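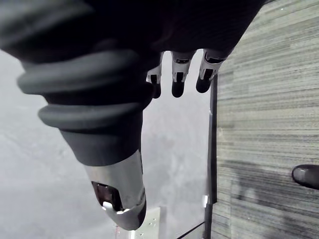

Como é que uma mão robótica aprende a agarrar?

No projeto Lunik, a mão aprende por imitação. Uma pessoa executa a tarefa e o computador grava os movimentos dos dedos e as imagens vistas de perto. Cada gravação chama-se demonstração. A equipa de Ovidiu Munteanu juntou 362.

Depois, um programa procura o que se repete – por exemplo, quando o polegar se aproxima dos outros dedos.

Por fim vem o teste: 36 tentativas com objetos novos. A mão falhou três.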